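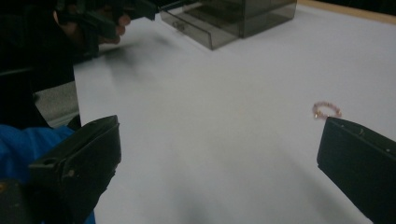

Draft handling rules for two-gripper sessions, comments wanted

plorkum_bench
Posted 2026-09-30

We're rewriting the good practice sheet for hand-held gripper work at Getura. The old one was copied from Nisura and says very little about small items. Current draft:

1. The board or sheet under the task stays plain and pale. No printed patterns.
2. Cables go back over the wrist, never across the work area.
3. Fingers open at the start and end of every take.
4. Both plates stay in view of the head camera for the whole take.
5. A take with a dropped item is kept and marked, not deleted.

Anything missing?

tinsnips
Rule 4 is too strict. If you're reaching into a drawer or over the side of a box, one plate will turn away for a moment. We had 117 takes thrown out under the same wording and most of them were fine. Put a time limit on it.

plorkum_bench
What limit would you use? I don't want people arguing over every take.

tinsnips
We use 2000 ms. Longer than that and it gets marked for checking.

ovalwasher
I'd go the other way and keep 4 as written. The Yakubu sheet allows 3000 ms and people treat it as permission to be careless. You can nearly always hold the grippers so the plates show.
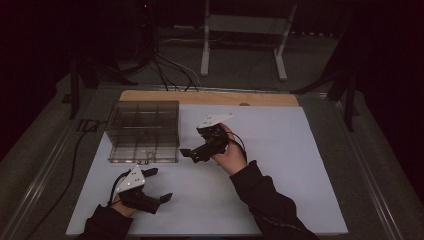
Both grippers over the board, plates up, one finger towards the clear box.

That's how I'd want it held for box work. It's slower to learn — new people take almost 1000 takes to stop twisting their wrists — but the data needs less sorting afterwards.

tinsnips
Fine for a box on an open board. It doesn't hold for a deep one.

kettle_lead
Can we talk about rule 2? Over the wrist is all right until you bend your arm. I'd write "over the wrist and along the sleeve", with some slack left at the gripper end.

I'd also add a line about clear containers. They should go in the same half of the board for a whole batch, with the open side or drawer agreed beforehand.

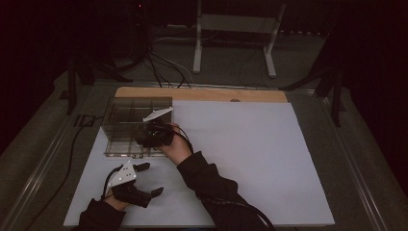
The other thing is contact. Leaning a gripper on a wall or rim should be allowed, but pushing the container along with it should not. Our sheet just says "avoid contact" and everyone reads that differently.

plorkum_bench
Good point on contact, I'll put that in as rule 6. Cable wording changed too. For rule 4 I'm going with 2000 ms for drawers and deep boxes, and no allowance for anything else.

ovalwasher
I still think you'll regret the allowance, but it's clearer than it was.

kettle_lead
Does 5 cover beads and rings that roll off the board? We stop the take there.

plorkum_bench
Same here. Stop, mark it, start a new one. I'll add that and post the next version in November.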